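Home News Fixtures Tickets Club Shop Contact

Waroletti Basketball Club opens season ticket sales for new league year

Season tickets for Waroletti Basketball Club's home games go on sale on Wednesday at 10am. Supporters who held a seat last season can renew it until the end of February. Any seats left after that will go on general sale.
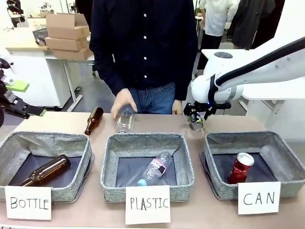
The club sold 1,436 season tickets last year, and the Grerel Arena has room for 1,612 season ticket holders this time. The extra places are in the east stand, where the old press benches have been taken out.

Prices for adults and under-16s stay the same. Family tickets now cover two adults and up to three children — the previous limit was two.

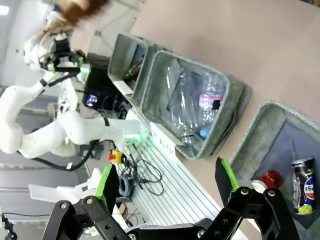
Tip-off for weekday games moves to 7.30pm, half an hour later than before. Doors will open at 6.30pm. The club asked ticket holders about start times in the autumn and received 457 replies, with most in favour of a later start. 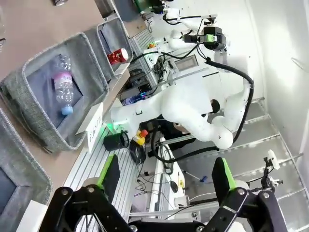

Sanesen continues as shirt sponsor for a second season. The new home shirt will be in the club shop before the first pre-season game and can be ordered with a season ticket.

Tickets can be bought on the club website or at the arena box office. Renewal letters have been posted.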